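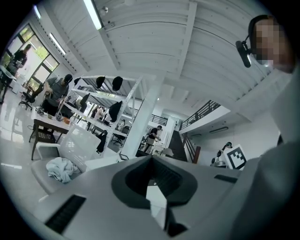
Sesden opens shared workroom at Premine

Aug 4, 2011 – Sesden is delighted to open the doors of its new shared workroom at Premine, a bright place for people who fix, build, sort and tinker with small things. After a long stretch of planning with our friends at Chiriac, who drew up the layout, we finally have tables in place and people at them!

The room covers 3,000 square feet under a white vaulted ceiling, with a pale glossy floor and a large black-framed window looking out on green trees. We kept the furniture plain on purpose. There are white tables, a long wooden-topped workbench for electronics, white metal shelving, and office chairs that can go wherever they're wanted. Baskets and crates tuck in under the tables, so a half-done job can stay out of the way until its owner comes back to it.

Not everything here is cables and tools. One white table is kept for small household things – a black box with a clasp and a lid that props open, a little picture frame, a marker pen, a small bunch of white artificial flowers. We love how a few ordinary objects make a workroom feel lived in, and we hope members will bring things of their own.

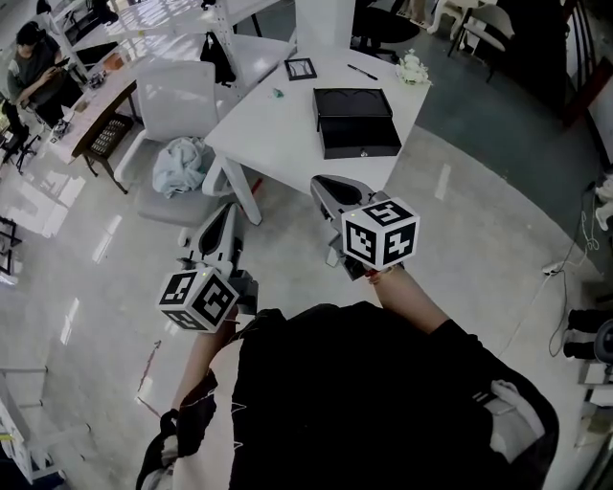 Using the room

Membership is open now. Each member can book a table for up to 2 hours at a time, and longer if the next slot is free. Shelf space comes with every membership and is shared out by the month. Burnetti is supplying hand tools for general use, and a second delivery is due in December, along with 6 more chairs.

Beginners are very welcome. We'll run 2 open evenings a month for anyone who wants to look around, ask questions or try out a bench before joining. Bring something that needs mending if you have it!

Booking forms and opening hours are available from the Sesden front desk at Premine.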